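Category: Materials testing / Site labs

To: site-labs list
Date: 18th October
Subject: Re: Cube results drifting low on the second pour

Hi all,

Thanks for the replies so far, and sorry for going quiet. I've been out at the Greltis job most of this week and the signal in the lab cabin is hopeless unless you stand on the step with the door open.

Someone asked on the list:

> We're seeing 7-day cubes come out lower than the trial mix suggested they
> should, on one pour only. Same supplier, same mix, same technician as
> far as I know. The 28-day ones aren't due yet. Before I go and have a
> row with the batching plant, is there anything on our own side I ought
> to be checking? We have a small lab on site with one curing tank and a
> compression machine that was calibrated in March.

Right then. Don't have the row yet! I've had that row, and I had to ring back two days later and be very nice to everybody.

The first thing I'd look at is the tank. We had almost the same thing on the Mirnum bypass, one set of cubes well down and everything before and after it perfectly fine. I went through all the delivery tickets looking for added water and couldn't find a thing. In the end it was the heater. The thermostat had stuck overnight and the tank had gone down to 14 degrees, when it should have been sitting at 20, and the log sheet said 20 all the way down the page because whoever filled it in had copied the line above (we've all seen it done). I now use a max/min thermometer, one of the cheap ones, and I reset it each morning when I take the reading. It won't stop the heater failing but at least you find out.

Then the moulds. Are yours steel or plastic? We've got a mixture, and the older plastic ones have started to bow a bit on one face. You can't see it by eye but put a straight edge and a feeler gauge on them and it's there. A cube that isn't flat loads unevenly and breaks early, and it usually breaks in an odd shape too, so it's well worth going back to whoever crushed them and asking what the failures looked like. If they kept photos, even better. 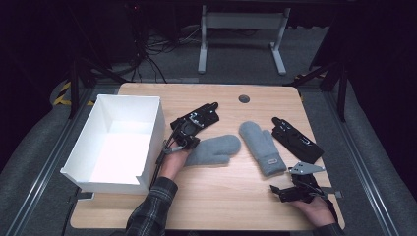 Where were the cubes overnight before they went in the tank? I ask because on the Greltis job we used to leave them by the slab under wet hessian, and one cold night did us no end of harm. They now go straight into an insulated box and I've stopped worrying about it. Also, if they were moved while still green, in the back of a pickup over a haul road, I'd want to know. I once followed our own van down to the lab and the bouncing made me wince.

Compaction next. It's dull, I know, but weigh the cubes before you crush them and work out the density. If that one set is light compared with its neighbours then you've got air in them and you needn't look much further. We had a new starter giving each layer 21 strokes with the bar when our sheet said 35, and the results showed it straight off. Not his fault – the sheet had been photocopied so many times you could hardly read it. We've since had the whole lot retyped and laminated.

The machine is the last place I'd look if it was done in March, but do check the loading rate. Ours has a dial somebody can knock with an elbow. And wipe the platens! A bit of grit from the last cube is enough to upset things.

If all of that comes up clean, then yes, go to the plant, and ask for the batch records for that pour (the printout from the computer, I mean, as the tickets only tell you so much). I'd ask about aggregate moisture in particular. Had it rained the night before? At Yazdani's quarry the sand bays are open to the sky, and their probe reads low after a proper downpour. They were perfectly decent about it when I showed them our figures in a table instead of shouting down the phone.

One other thought. If you've got spare cubes from that pour, send a couple to an outside lab now and don't wait for the 28-day ones. We use Taltex, who turn them round quickly and will give you a sensible answer on the phone. They charged us £70 for the last lot, collection included. It's very little against the price of coring, which on our last job came to £700 before anybody had made the holes good.

For what it's worth, I've got 234 sets in my own spreadsheet from the last two jobs, with tank temperatures and densities alongside. Happy to send it to anyone who'd like it, though the column headings are a mess and I'll need to take the client's name off first.

Could you post the densities when you've got them? I'd like to see the sets on either side as well.

Cheers from a very muddy car park

--
You are receiving this because you subscribed to the site-labs list. Unsubscribe | List archive | Contact the list owner | Back to top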